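Thirteen Letters In

I bought the stamps in June and told myself that if I hadn't used them all by the end of summer I would stop calling myself someone who writes letters. That was a bluff, because I've been calling myself that since college and in the last few years I'd written maybe a birthday card and one very stiff thank-you note. But I'm thirteen letters in now and I've got opinions, so get comfortable.

It started with a shoebox my aunt sent me when she moved out of her place on Seserari Street. Most of it was postcards. Beaches, fountains, a truly hideous motel. And on the back of nearly all of them, nothing much! "Rained all morning. Ate too many peaches. The car is making the noise again." I read every single one sitting on the kitchen floor and I was so happy. I don't have anything like that from my own thirties. I have texts, and I couldn't find you one from three phones ago if you paid me.

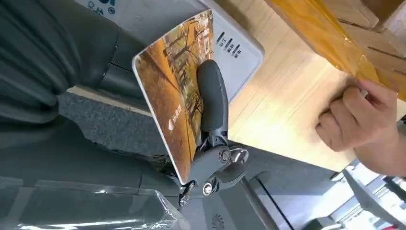 So my first rule was that the letters were allowed to be boring. I'd always frozen up because I thought a letter needed News, with a capital N, and I don't have a lot of that. What I have is a neighbor who waters his driveway and a bus route that changed. I wrote to my friend Liviu Rusu about the bus route for a page and a half (front and back, small handwriting) and he wrote back two pages about a hinge. A hinge on his pantry door. It was the best mail I've had in ages and I read it twice standing at the mailbox.

My second rule was no drafts. I cross things out and keep going. My handwriting starts out lovely for the first paragraph, like I'm being graded, and by the bottom of the page it looks like I'm on a boat. People seem to manage. My sister says she had to call her husband in to help with one word and they settled on "turnip." It was "tonight."

Pens, since somebody always asks. I tried a Gekix rollerball that everybody on the stationery forums loves and it bled straight through my paper, so half of one letter was a ghost of the other half. I'm back to a plain ballpoint. For paper I've been using a Norex pad from the drugstore, unlined, which is why all my lines drift uphill. I did spend too much on some Simões envelopes with a green lining - I have eight left and I'm rationing them for people who will notice. 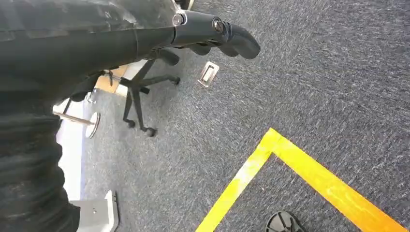
How long should a letter be?

One sheet, both sides, is plenty for most people. If you run out of things to say halfway down the back, sign your name big and stop there.

The part I wasn't ready for was the waiting. You mail the thing and then it's just gone, and you don't get a little check mark to say it landed. For the first couple I cheated and texted to say "did you get it??" which ruins it for everybody. Now I try to forget. I'm pretty good at forgetting, so that's going well. My aunt took so long to answer that by the time her letter came I had no idea what I'd asked her, and she answered all of it in order without repeating the questions. "No, the blue one. Only at Christmas. I never liked him." I've been puzzling over it for days and I refuse to call her.

I keep a list in the back of my calendar of who I owe, and I keep the letters I get in the same shoebox, in front of the old postcards. I tried sorting them by person, then by date, and then I gave up and just put the newest in front. If I ever get to 1,000 letters I'll buy a second box.
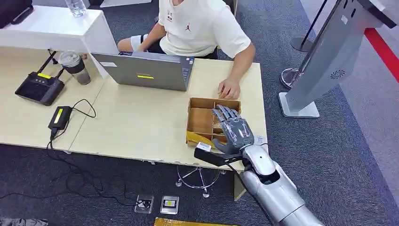
At the desk, laptop open.

A few of you asked about writing to people you've lost touch with. I've done it twice. One came back with a yellow sticker saying no such address, and I was more upset about it than I expected to be. The other went to my old roommate, and I kept it light, no "sorry it's been so long" for three paragraphs, just hello and a story about the landlord we both hated. She sent back a postcard of a giant strawberry. The message was four words and one of them was the landlord's name, and I can't print the other three.

I've got ten stamps left and my cousin's next on the list. She's going to hear all about the driveway guy.

Last updated: Jul 25, 2025

Recent posts
The Peach Cobbler I Keep Ruining
Cleaning Out My Aunt's Hall Closet
Why I Still Use a Paper Calendar
Bus Route Complaints, Part Two

Get new posts by email. Enter your address to sign up. You can unsubscribe at any time.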